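10/14/22
By the metering bench, Wullthorpe

Wall power on the Fasari miner, second attempt. The first set of readings is struck out. The clamp was on the wrong side of the filter and picked up the rack fan as well as the unit. Anyone who copied those values into the shared sheet should delete them.

Setup as of this morning: Fasari unit on its own outlet, Terklow inline meter between outlet and power supply, nothing else on the branch. Hashing against the local test pool so that share difficulty stays fixed. Stock firmware, fans on automatic. Logged at one sample per second, averaged per minute.

Steady draw at the wall after warm-up: 811 W. The supply is rated at 900 W, so it is running near the top of its range, where I would expect efficiency to sag a little. The supply label claims 92 percent but gives no load point. I have no way to check that figure without breaking into the DC side, and the shunt box is still at Echeverría for calibration. For now the wall number is the only one I trust, and it is also the one that matters for the energy estimate.

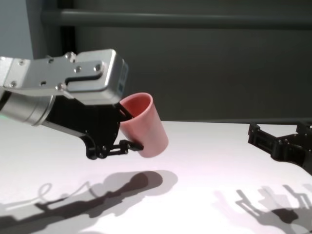

Start-up is messier than the steady state. The fans go to full speed at power-on, drop back, then climb again as the boards come up one after another. Peak during the climb was nearly 900 W on the one-second log and does not show at all in the per-minute averages. Keep the raw file for this. If we size a branch circuit from the averages we will get it wrong.

Power factor was close to unity once hashing and noticeably worse at idle. The Terklow display rounds it too coarsely to be useful at low load. The exported log has more digits, so use that. Note that the export writes apparent power in the first column and real power in the third, the reverse of the order on the display. I lost half an hour to this.

Idle is worth its own line in the sheet. With the pool connection pulled, the unit does not go quiet. It keeps retrying, the boards stay powered, and the draw comes down in steps over several minutes. A network estimate that takes hash rate and multiplies by joules per terahash leaves all of that out. Same for the switch, the cooling and whatever the supply loses as heat. Our spreadsheet currently treats those as a flat overhead, which was a guess made in February and never revisited.

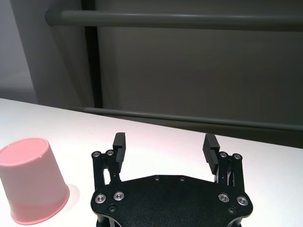 Black gripper with a pink cup upside down on the white table.

Ran the low-power profile after lunch. Hash rate dropped by less than wall power did, as expected, but the reported hash rate from the unit's own page wanders too much over a short run to put a ratio on it. The pool-side figure is better and needs a longer window. Left it running with the log going to the bench machine.

Intake temperature drifted up through the afternoon and the fans followed. Part of the wall figure is therefore room temperature, and the low-power run was not taken under the same conditions as the stock run. Repeat both with the intake ducted, in the opposite order. I would not quote a difference between the two profiles until that is done.

Run 9 is the file to use for the steady figure. Earlier ones have either the clamp problem or the column mix-up. I have not renamed anything.

To do:
- ask Echeverría for a date on the shunt box
- zero check on the Terklow meter with no load, before and after a run
- split overhead in the spreadsheet into cooling, network gear and supply loss
- pull the overnight log before anyone restarts the bench machine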